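Is the boutique hotel worth the extra money?

I have now stayed in enough places calling themselves boutique to be suspicious of the word. In August it was the Lotholm, a small hotel on the main street in Varnness, and I went in with my guard up. The website promised "a home for curious souls." I wanted a bed and a window that opened.

The building is lovely, I'll give them that. It was a grain merchant's house once, and the staircase still has a dip worn into each step. My room was on the second floor at the back, over a yard where someone starts a van very early. At 200 dollars a night before tax, I expected the van to be mentioned somewhere. It wasn't.
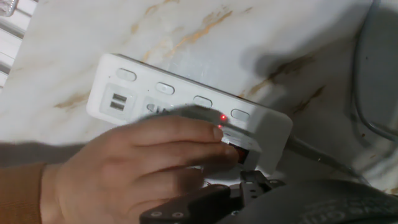
Check-in took 30 minutes. The desk was staffed by one young man who was also running the bar, and he was polite each time he left to pour somebody a glass of wine. I was handed a card explaining the hotel's "philosophy of arrival." I would have traded it for a key.

Breakfast was better. The eggs were good, the bread was very good, and the coffee came in a pot that held more than one cup. I asked where the bread was from and got a straight answer: the bakery in Haverford, up the valley. You can buy the same loaf there yourself on the way out of town, and I did.

Then there is the resort fee. The Lotholm calls it a "heritage contribution" and adds it per person, per night. I asked what it contributed to. The roof, apparently. I have nothing against roofs, but I assumed mine was included.

My friend Funmilayo Olaniyan stayed at the Prirar the same weekend, the plain motel by the bridge, and paid half what I did. She slept fine. Her shower was hot on both mornings and mine was hot on one — I'm still a little sore about it.

Would I go back? Maybe in the off season, in a front room, if they dropped the fee. The town deserves 2 nights either way, and the river path is free. 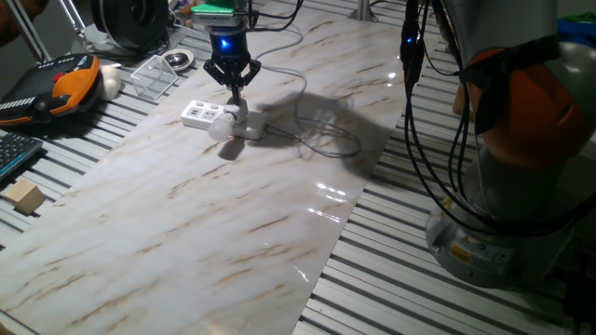 What I'd ask before booking

Which side of the building is the room on, and what happens on that side before seven?

Is the price on the screen the price on the bill? Get this one in writing.

Does "breakfast included" mean a cooked breakfast, or a basket on the landing?

How late is the desk open, and is it also the bar?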